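Notebook, gripper bench
1 March 2024

Second day with the two hand-held grippers side by side. Both are the same white body and the same trigger linkage; the only intended difference is the pads. Set A has the smooth Piditz pads we have used since September. Set B has the ribbed magenta ones from Fleltano. Controller side unchanged: Royer logger, default filter, no smoothing on jaw width.

Zeroed jaw width on both before starting. A came up clean. B read slightly open with the jaws fully closed, so I ran the closing routine again and it went away. Suspect the ribs meshing differently depending on how the jaws meet. Should be checked every time B is powered up. Added to the start sheet.

Task was the usual one: pick up a mug from the board, move it across the middle strip, set it down on the marker, release. 200 attempts, split evenly between the sets, alternating in blocks so that a tired wrist doesn't land on one set only. Grasp on the rim for half of each block, on the handle for the other half.

Rim grasps. Set A needs a firm squeeze and still lets the mug rotate when it is lifted off center. Set B holds at a noticeably lighter trigger pull and the mug stays where it was taken. Release is worse on B: the ribs drag on the glaze and the mug tips a little before it settles. Opening the jaws slowly fixes most of this. Opening them fast and pulling back at the same time does not.

Handle grasps. Little difference. The handle sits between the pads and the shape does the work. With B the handle sometimes drops into a groove and ends up at a slight angle, which shows later as a wrong yaw at placement. I don't think it matters for the mug. It will matter for anything with a long handle.

Logged 98 good placements with B against 2 marked bad, both of them tipped on release. The A sheet still has unmarked rows and I am not going to quote a number until they are filled in. Impression while working was that A is worse, but I was also more careful with it.

Camera. Kept the wide lens. Tried the narrower Mumitz one for one block on B and went back. With the narrow lens the fingers take up too much of the view and the tracker loses the table whenever the gripper goes low over the board. The wide lens bends straight edges badly but keeps enough of the room in sight for tracking to hold. One dropout in the wide set, at frame 824 of its run, during a fast turn toward the wall screen. It recovered without a restart. The strip light overhead is very bright and auto exposure reacts to it when the gripper tilts up — fixed exposure next time, and compare tracking before and after.

Pad color is a separate question. The magenta is easy to segment and the finger mask needed no hand correction on the clips I checked. On Set A the mask bleeds into the dark parts of the jaws. If we stay with B this saves time on every clip, quite apart from grip.

Wear: nothing visible on either set yet. Too early.
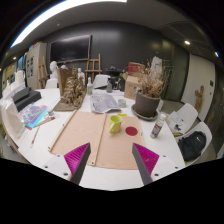

Still to do: finish marking the A sheet, repeat the rim grasps with the trigger stop fitted, and try B on something thin and flat. Leave the lens alone until that is done. Spare B pads are in the drawer with the Royer cables, unlabeled.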